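4. Setting up the desk

The Treloar desk pack includes a roll of paper for covering the top. The leaflet in the box promises it "protects any surface from anything". We would treat that as a claim about dust and light scuffs, and keep your tea elsewhere.

1. Clear the desk and wipe it down. Leave it to dry before you go further.
2. Roll out the paper, dull side up, and smooth it from the middle towards the edges. Faint creases may remain. The leaflet says they vanish overnight; ours were still there on Monday.
3. Put the laptop in the middle, lid closed, and leave it closed until the lamp is in place.
4. Stand the lamp near the left edge. Left-handed users may prefer the right.
5. Run the lamp cable off the back of the desk. Do not tape it to the paper.

Note: The pack is sold as a cure for glare. A matt covering helps with light bouncing off the desk, but it can do nothing for a shiny screen.
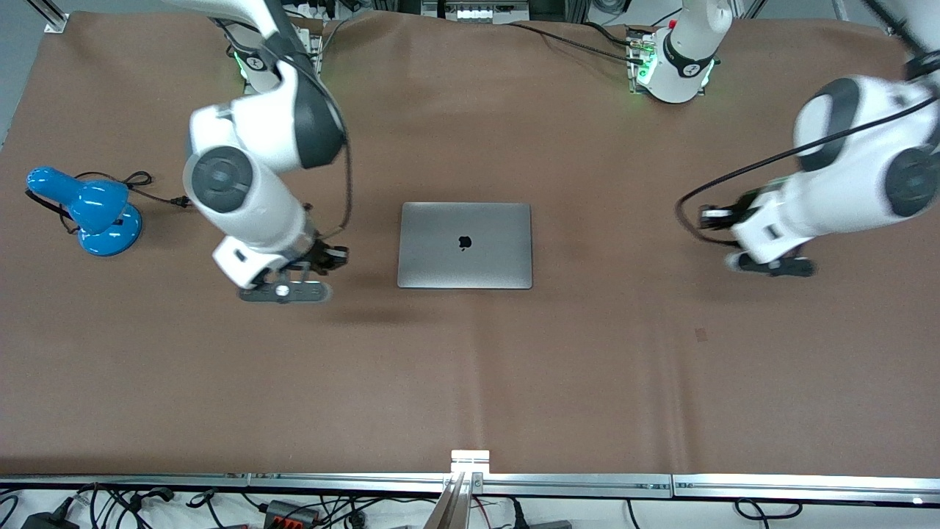
Can I leave the laptop running with the lid closed?
Only if its own manual allows it. Some models give off heat through the keyboard, and paper underneath does not help them cool.

Caution: Keep the lamp head well away from the paper, whatever bulb you fit. "Cool running" on a bulb box is no guarantee.

6. Open the lid and tilt the lamp until its light falls on the desk and misses the screen.
7. Check the paper after a month. If it has torn or gone shiny, replace it. Flattening it with an iron, as the leaflet suggests, did nothing for ours.

Spare rolls are listed under part 134.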